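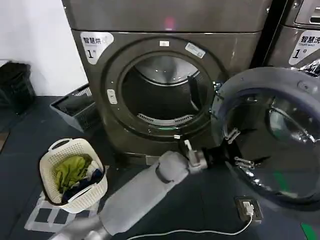
自助洗衣间的烘干和洗衣要分开付款吗？

洗衣和烘干各算各的，先在洗衣机那边付一次，衣服拿出来放进烘干机以后再付一次，按时间计费。

以上是开放日当天问得最多的一个问题，先写在前面。下面按参观的顺序记。

## 地点和由来

2023年4月21日，Odel 在 Privville 的洗衣间办开放日，下午进场，不用买票，登记姓名后跟着走一圈。洗衣间和一家小商店连在一起，商店叫 Özkan，卖日用品、零食和饮料，两边共用一个入口。Odel 把这个点叫作 Demo 店，意思是先在这里试一套做法，试得顺再搬到别的小区去。

带我们参观的是 Harriet Mercado，她负责这个点的日常运营，从二月开始筹备，设备进场、接水接电、跟商店谈营业时间都是她经手的。她讲得不快，有人插话就停下来回答，所以原定的时间拖长了不少，后面排队的一组等得有些着急。

去之前我以为会看到很多新东西，到了现场发现主要还是洗衣服和烘衣服。对住在附近的人来说，这样也够用。Privville 的老楼大多没有装烘干机的位置，阴雨天衣服晾在走廊里，几天都有味道。

## 洗衣间

机器是灰色系的，滚筒式，烘干机上面再叠一台同色的，省地方。机身上贴着白色标签，烘干机写“智慧烘”，洗衣机写“智慧洗”，后面跟着编号。一号烘干机旁边就是一号洗衣机，衣服从这边拿出来，转个身就能放进那边，不用抱着湿衣服走动。

这个摆法是改过的。Mercado 说，最早的图纸上洗衣机排一边，烘干机排另一边，看起来整齐，试用时地上总是滴水，拖地的人意见很大，后来就改成挨着放。编号也是那时候重新编的，尽量让洗和烘的号码对得上，顾客打电话报修时说得清楚。

烘干机的门很大，往右开，能开得很彻底，深色玻璃。滚筒是不锈钢的，内壁比较光，门口下沿有一道弧形的滤网格栅，毛絮就收在这一带。门圈下沿有一条绿色的灯。我问绿灯代表什么，她说详细的提示以屏幕上的文字为准，不建议顾客只看灯的颜色判断能不能用。

关于滤网，她讲了比较久，我记得细一些：

- 每次用之前先看一眼滤网，有成片的毛絮就用手揭掉，丢进旁边的垃圾桶。
- 店里早晚各清一次，遇上周边换季洗被子的时候会加一次。
- 不要用尖的东西去挑，格栅缝里卡了东西就打电话。
- 猫毛狗毛多的衣物，洗之前先在家里抖一遍。

参观的人里有位老人问，别人洗过什么都不知道，怎么放心。回答是每台机器每天空转一次高温程序，时间写在墙上的表里。老人又问能不能自己先空转一次再洗，可以，费用自己出。他对这个答复不太满意，在本子上记了一笔。

## 演示

演示的内容是烘一条双人薄被和几条毛巾。工作人员把薄被抖开以后松松地放进去，没有叠，也没有卷。她说叠着放进去，外面摸着干了，中间往往还潮，拿回家铺上才发现。毛巾另外放一批，厚薄差得多的东西放在一起，薄的会烘过头。

关门的时候要推到底，听见锁扣响。门没关严机器不会启动，有人遇到这种情况会以为机器坏了，又去付一次款。系统现在会拦住重复付款，两个月前还不会，那段时间退款的电话很多。

薄被烘到一半，她暂停了一次，把被子拿出来翻了个面再放回去。这一步墙上的说明里没有写，我建议他们加上。当时在场的人也有点头的。

演示结束后可以伸手摸被子。我摸的那个角是干的，被子中间的位置别人摸了，说也干了。毛巾蓬松，边上有一点发硬，可能是毛巾本身旧了。

有几样东西不要放进去，现场念了一遍：羽绒服要先看洗标，带金属扣的外套最好翻过来，橡胶底的地垫不收，沾过油漆或汽油的工作服不收。最后这一条她念了两次。

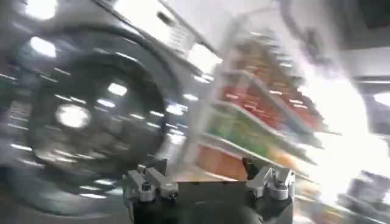 **文／Annag Ogilvie**

## 商店那一边

洗衣服要等，等的时间多半花在商店里。Özkan 的货架是高的那种，商品颜色很杂，店里灯光亮，天黑以后从街上也容易看到。开放日这天商店照常营业，没有清场，买东西的人和参观的人混在一起，过道有时要侧身让一下。

商店和洗衣间的合作方式，Mercado 介绍得比较直接：洗衣间不单独雇人值班，商店的店员顺带照看，Odel 按月付一笔费用。店员管三件事，开关门、换零钱、接待不会用手机的顾客。机器故障不归店员管，他们只负责把“暂停使用”的牌子挂上去，然后打电话。

我和收银的店员聊了几句。他说洗衣间开了以后，洗衣液的小包装卖得比以前好，大瓶的没有什么变化。来洗衣服的人一般不愿意提着大瓶子走路，小包装用完就扔，价钱贵一点也能接受。晾衣夹和洗衣袋也有人买，尤其是学生。另外就是热饮，冬天卖得好，现在天气暖了，要看夏天的情况。

他也提到麻烦的地方。有人把衣服放进去就走了，程序结束很久不回来取，后面的人等不及，就来找店员，要求把衣服拿出来。店员不愿意碰别人的衣服，后面的人也不愿意碰，只好打电话找顾客，常常打不通。现在的规定是程序结束后等 29 分钟，超过以后店员可以戴手套把衣服移到公用的筐里，筐上写机器编号。为什么是 29 分钟，店员不清楚，Mercado 说是系统里的一个设置，原来想写半小时，录入的时候少了一分钟，后来就没有改。

## 费用和时间

价格表贴在入口处，开放日当天可以免费试用一次，限小件，我没有用。几个数字抄在下面：

| 项目 | 说明 |
| --- | --- |
| 每天开门 | 早上 8 点 |
| 每人可同时占用的机器 | 2 台 |
| 会员卡押金 | 无 |
| 过时取衣 | 程序结束 29 分钟后可由店员移出 |

关门时间跟商店走，周末和假日会有变化，表里没有写，入口的纸上有。最后一次烘干要在关门之前结束，系统会自动停止接单，不会把人锁在里面。

筹备到现在，这个点一共完成了 3,000 次洗涤和烘干，这个数是 Mercado 在提问环节报的。有人追问其中洗和烘各占多少，她手头没有分开的数字，答应之后发邮件。到我写这篇的时候，邮件还没有收到。

## 提问环节

提问在商店靠门的地方进行，椅子不够，多数人站着。挑几个记下来。

有人问水的硬度。Privville 的水偏硬，家里的水壶容易结垢，大家都知道。Odel 在进水口装了处理装置，滤芯定期换，更换日期贴在机房门上。

有人问噪音，提问的是楼上的住户。她说晚上脱水的声音能听见，隔着地板有一点震。Mercado 当场记下了楼层和房号，说会派人晚上去听，再决定要不要加减震垫。住户要求给一个日期，她给不出来，说下周内答复。

有人问能不能洗宠物用品。目前不收，以后如果单独划出一台来，会贴不同的标签。

有人问轮椅使用者怎么办。下面一层的机器坐着能够到，上面一层的够不到，店员可以帮忙放取，按键也由店员代按。我觉得上层的按键位置确实偏高，个子不高的人操作也不方便，备一个踩凳会好一些，不过踩凳本身又有绊倒的问题，这一点当时没有讨论出结果。

还有一个孩子问滚筒里能不能进去看看，大人替他道了歉。Mercado 很认真地回答了：任何时候都不可以，她还把家长叫到旁边，指给他们看童锁在菜单的哪一页。

## 几点意见

离开前每人发了一张意见表，我写的内容大致如下，一并留在这里。

墙上的说明字太小，步骤又写得太满，年纪大的人看不下去。演示时讲的几句话，比如被子松着放、中途翻一次面，直接印成大字就行。

折衣服的台面偏窄，双人被要两个人才能折好，一个人来只能抱回家再折。

商店和洗衣间之间的过道，高峰的时候推车过不去，最外面的促销堆头可以往里收一些。

标签和编号做得清楚，报修、付款、找衣服都靠它，别的点可以照着做。

下一次开放日还没有定，想去的人可以到 Özkan 的收银台登记，留电话或者邮箱都行。要带被子去试的，登记时说明尺寸，厚被子他们要另外安排时间。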